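Sunmont's Glass Recycling Numbers Look Good. Check the Scale.

Tuesday, March 22, 2022

The city of Sunmont says its first seven months of separate glass collection have been a success. The hauler says so too. Residents who have been driving their jars and bottles to the drop-off sites may want to read the fine print before they agree.

In a summary posted to the city website late last week, the public works department said the program, which started in August, has collected 327 tons of glass. A press release called the figure "well beyond expectations." It did not say what the expectations were. A request for the original projections was answered with a link to the same press release.

Draver, the private company that holds the hauling contract, picks up the glass from purple containers at drop-off sites across the city and trucks it to a sorting yard on Nomura Road. Clean glass is supposed to go from there to a processor, where it is crushed and sold for new bottles and insulation. The city's summary gives the weight of what went into the yard. It gives no weight for what came out.

That second number does exist, in a place most people would never look. Draver's monthly invoices, released to this site under a public records request, list 145 tons as "shipped, clean." Another line, labeled "residual and alternate use," covers the rest of the material, and the invoices do not break it down any further.

Misaki Yokoyama, the city's solid waste manager, said in a phone interview that the split is normal for a new program.

"People are learning what goes in and what stays out," she said. "You get lids, you get bags, you get a lot of stuff that looks like glass and melts at a different temperature. It gets better every month."

The invoices don't clearly show that. The share shipped clean went up from September through November, dropped in December, and has stayed flat through February. Yokoyama said the December drop was due to the holidays. She did not have an explanation for January or February.

Asked what "alternate use" means, she said some of the material is ground up and used as cover at the county landfill in place of dirt. The city counts that toward its recycling rate. State rules allow it to do so. Whether a resident who rinsed out a pasta sauce jar and drove it across town would call that recycling is another question.

Then there is the matter of dishes. Drinking glasses, baking dishes and plates are the most common reason a load gets downgraded, according to a note attached to the January invoice. Kitchen glass is often made to handle heat, and it doesn't melt along with bottle glass. Ceramic is worse, and a small amount can spoil a large batch. The signs on the purple containers say "GLASS ONLY," in large letters, with a drawing of a bottle. They say nothing at all about plates. Yokoyama said new stickers have been ordered. She did not know when they would arrive, and the contract leaves it unclear whether the city or Draver pays for them.
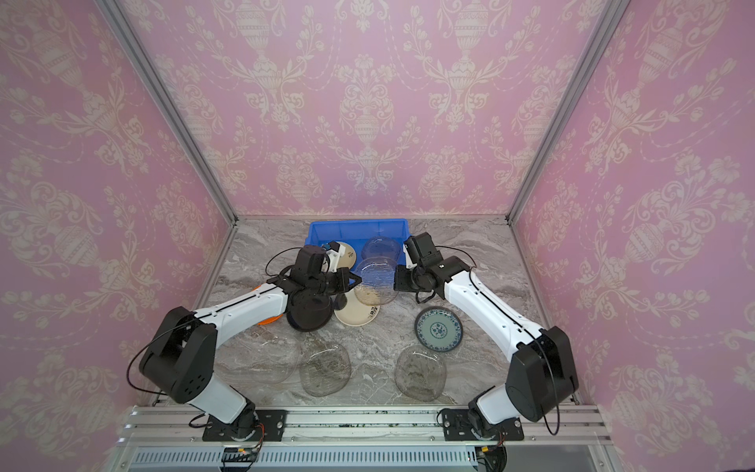 Local Government

The money is also harder to follow than the press release makes it sound. The city says the program "pays for itself," a phrase that Mayor's office staff repeated at two public meetings this winter. What they appear to mean is that the monthly fee to Draver is covered by a surcharge on trash bills, so no general fund dollars are used. Residents pay the surcharge whether they use the drop-off sites or not. By that standard nearly anything the city bills for pays for itself.

Money from the sale of clean glass was supposed to bring the surcharge down over time. Under the contract, Draver keeps the first $400 of sales revenue each month as a handling charge and shares whatever is left with the city. The city's share has been applied to the surcharge exactly once, in November. The other six months show either a zero or a blank. Draver did not return two calls and an email asking which of those was correct.

Wakana Arai, who runs a small restaurant supply store on the east side and has come to most of the public works meetings since the program was proposed, said she was in favor of it at first and would like to be again.

"I have no problem paying for it if it works," Arai said. "I asked them in the fall how much was really getting turned back into something, and I was told the data was being gathered. It was on the invoice. They were getting it every month and paying it."

Arai said her own customers often ask her where to take chipped plates and old glassware, and that she has been given different answers depending on who picks up the phone at City Hall. One person told her to put them in the purple containers. Yokoyama said that advice was wrong and that dishes in usable condition should be donated, while broken ones should be wrapped and put in the regular trash.

The city has pointed to Menari, the next town over, as proof that glass collection can work in a place this size. Menari's program does have a good record. It is also a very different program. Its drop-off sites are staffed, they are open only on weekends, and attendants turn away anything that isn't a bottle or a jar. Menari's containers hold less and its total tonnage is lower, but its reports list incoming and outgoing weight side by side on one page. Sunmont looked at the staffed model in 2020 and passed on it over the cost of labor. The memo from that review puts the extra expense at $115 per site per weekend. It makes no attempt to guess what a spoiled load would cost.

None of this means the glass program is a failure. Bottles that would have gone into the landfill are being made into new products, and seven months is a short time. Some of the trouble could be cleared up with a better sign. But the city is now asking to expand the program to four more sites, and the staff report that goes with the request uses the larger tonnage figure throughout. The smaller one doesn't appear anywhere in its 22 pages.

Yokoyama said she would "look at adding some context" before the report goes to the full council. Asked if that would include the weight of glass shipped clean, she said the department was still deciding on the best format.

The council is expected to take up the expansion at its first meeting next month. Written comments can be dropped off at the clerk's office or mailed to City Hall. The online comment form linked in the press release was not working as of Monday afternoon.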